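Section 4: Fitting and sealing upright panel joints

Tralum wall and partition panels, all finishes

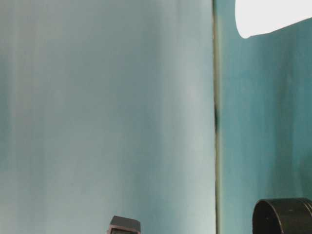 Fig. 4.1 Pale panel and teal surface, with the dark seam between them.

Read section 3 before you start. The panels must be fixed at the top and bottom rails before any joint is sealed. A panel that is only resting in the rails will move when you press on it, and the sealant will pull away.

You will need:
Tralum joint sealant, grey or clear
Nolley plastic scraper
Masking tape
Two clean cotton cloths
Mild soap and warm water

Preparing the joint

1. Look down the full height of the joint in daylight or with a lamp held to one side. Mark any place where the line widens or darkens with a small piece of tape on the panel next to it.

2. Check the gap with the card gauge from the fixings bag. It should be no more than 5 mm at any point. If it is wider, slacken the bottom rail screws and move the panel across.

3. Run the scraper down the joint from top to bottom to lift out dust and old filler. Keep the blade flat.

Caution: Do not use a metal blade. Scratches on the pale finish cannot be polished out.

4. Wipe both sides of the joint with soapy water, then with a dry cloth. Leave for 34 minutes before taping.

Note: A dark patch part of the way down a joint may be dirt, old adhesive or damp. Clean it first. If it comes back within a few days, find out where the water is getting in before you seal.

Sealing the joint

5. Put masking tape down each side, leaving the joint line clear. Press the edges down well - sealant creeps under loose tape.

6. Cut the nozzle at a slant. Start at the top and draw the sealant down in one pass. One tube will do up to 200 cm of joint at full width.

7. Smooth with a damp finger or the rounded end of the scraper. Remove the tape while the sealant is still soft, pulling it away from the joint.

8. Keep the joint dry overnight.

Note on colour: Pale panels can look banded or streaked when light falls from one side. Look at the panel again in even light before reporting a fault. Replacement panels are ordered under part number 3557 from the Lirkham depot. Give the finish code printed on your delivery note.

For inside corners and door frames, go to section 5.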